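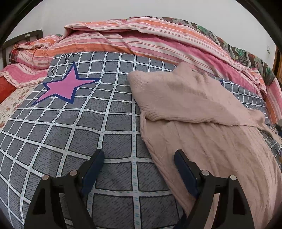
Home | Laundry | Wardrobe | Storage | Small Repairs

Folding knitwear on the bed

A bed is the best place in most homes to fold a jumper. It is wide, it is soft, and you can walk round at least one side of it. Pull the cover fairly flat first. A checked or grid cover is handy, as you can line up the hem with one of the printed lines and see at once if the body is crooked.

Empty any pockets and do up buttons. Lay the jumper front side up, shake the sleeves out to either side and smooth from the neck down to the hem with flat hands. Don't tug at the ribbing. It stretches easily and takes a long time to go back – sometimes it never does.

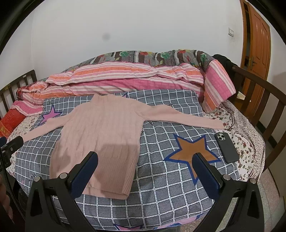 Should a high-neck jumper go on a hanger?
Fold it instead. The weight of the knit pulls on the shoulders and leaves small bumps where the hanger ends. A high neck can be left standing or turned down once, whichever suits the shelf.

For the fold itself, bring one sleeve straight across the body, then the other on top. Turn in both sides by the same amount. Bring the hem up to the middle and fold once more towards the neck. Thick knits may only take one fold.

Stack no more than 3 heavy jumpers together, with the thickest at the bottom. If the drawer is shallow, roll the thin ones and stand them on end.

Let anything freshly washed dry fully before it goes away, seams and cuffs included. In December that can mean an extra day on the airer.

Tips collected by Bohdan Zhuravel, Skulholm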